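Hilisden Waiting Room Queue Board

I've run the front desk at an outpatient clinic for nine years, and the question I hear more than any other is "how much longer?" I never had a good answer. So when Vadix brought out the Hilisden queue board I pestered my manager, Clémence Le Goff, until she ordered one, and I've ended up writing this page for them (they asked nicely!).

The board is a small wall screen with a ticket printer. Patients take a number, sit down, and see their place in line along with the name of the clinic they're waiting for. No names go up, only ticket numbers.

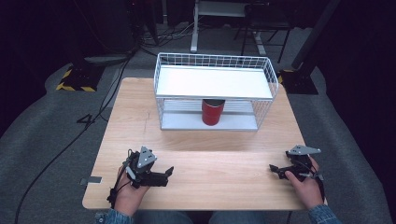
Setting it up took me most of a morning in February, and the bulk of that was deciding where the printer should live. It's a squat little thing and it doesn't need a counter of its own. A white wire rack with a flat top shelf, like the one on the table here, would do fine, with the printer up top and the spare rolls down on the lower level where you'd otherwise stand a can. Just leave the front clear so people can reach their ticket.

Each roll gives you 1000 tickets, and you get two in the box. The cable is 9 feet long, which was enough for us, but measure first! Ho-yin Cheng over in physical therapy didn't, and had to order the longer one.

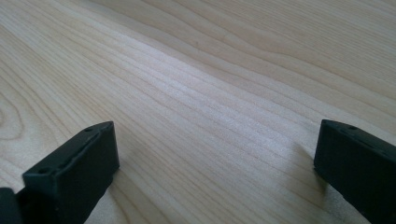
You can run up to 29 lines on one board, so blood draws and follow-ups don't get mixed together. If a doctor is running late, I type in the delay and the wait times shift for everybody in that line. I do wish the chime were softer. The lowest setting still makes people jump first thing in the morning.

In the box: screen, wall bracket, ticket printer, two rolls, cable. Returns are accepted for 60 days. For larger sites, ask for So-ying Ng on the Vadix order desk.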